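Musness trainee openings, anyone applied?

plamley_pat: Saw Musness is hiring 15 trainees in May. I sent my form in but they want a 3000 deposit for "training materials". Normal??

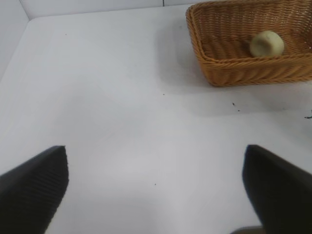
I really need this job, so I'm torn.

Nana Ackah: Don't pay! Gonudance never asked me for a cent.

ansari_fan: Disagree, my cousin paid and got it back after 2 months.

Nana Ackah: Still a no from me. Call their office first.

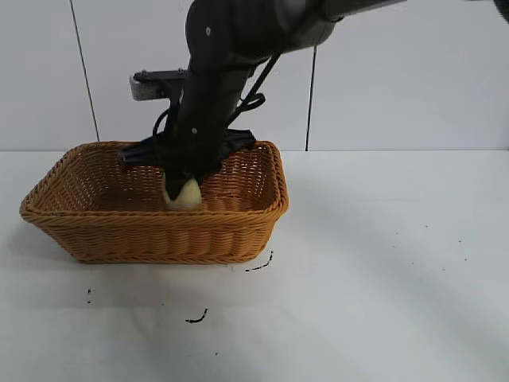

Wicker basket on the white table

plamley_pat: Calling at 3, will post what they say.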